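Opinion: The Public Library Should Keep Its Evening Hours

By Nazanin Hosseinzadeh
September 2021

The proposal now before the town of Batwood would close the Guerra Street branch library at five o'clock on every working day. The stated purpose is economy. Under the plan, the two evening shifts would be withdrawn and the reading room would be open only while most residents are at work or in class. The town should decline to adopt it.

The branch recorded 3817 evening visits in the last reporting year. The budget paper sets this figure beside the daytime total and concludes that evening use is light. Such a comparison measures the wrong thing. A person who comes at eleven in the morning can usually come at two in the afternoon as well. A person who comes at seven in the evening has, in most cases, no other hour to give. The value of a service lies partly in who would be left without it, and the paper does not consider that question at all.

Evening users include apprentices preparing for trade certificates, parents whose homes are crowded and noisy, and employees of the Kuveck packing plant who finish the day shift at half past four. Of the evening visits, 1167 involved a booked study desk or a public computer. These are people who came to do a particular piece of work and who made arrangements in advance to do it.
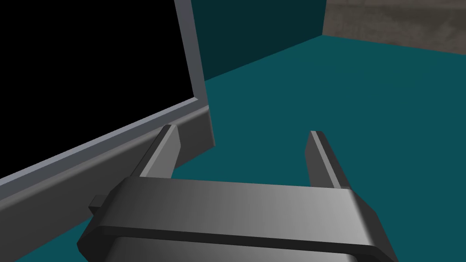
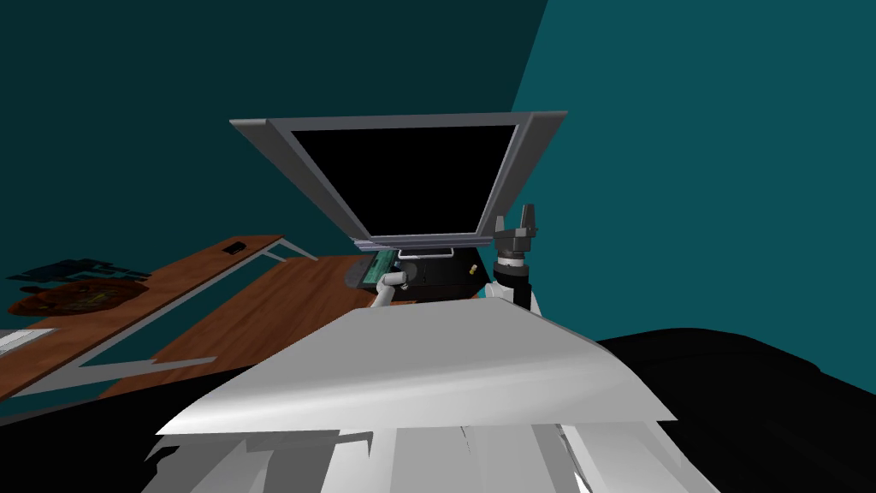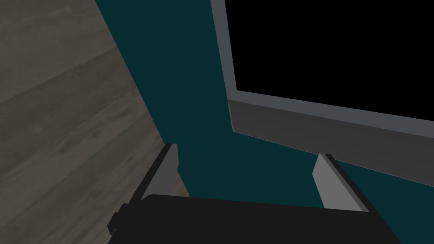 Computer-rendered views, all three from the same setting.

Supporters of the proposal reply that library services are now available at home. The Plultitier catalog allows any cardholder to borrow books and journals at any hour, and it is a sound investment that should continue. It does not, however, supply a desk, a quiet room or a reliable connection. Residents who lack these things at home are poorly served by being told that the collection is online. Many of them hold cards for the catalog already and come to the branch in order to use it.

There is also the matter of staff. A librarian on an evening shift answers questions about tax forms, job applications and school assignments that no catalog will answer. Much of this help goes unrecorded, as it takes place in conversation. When the shift is removed, the loss will not appear in the following year's report - there is no column for it.

The writer accepts that the town must balance its accounts. If savings are required, two late openings each week could be kept and the remainder reviewed after a full year. Opening an hour later in the morning would also reduce costs, and would fall on those best able to adjust. Neither course is examined in the budget paper. Both should be costed and published before any vote is taken.

Reduced hours are seldom restored. Staff move to other posts, users form other habits, and the lower attendance that follows is then offered as evidence that the hours were never needed. The proposal should be returned for further study, and the present timetable should remain in force until that study is complete.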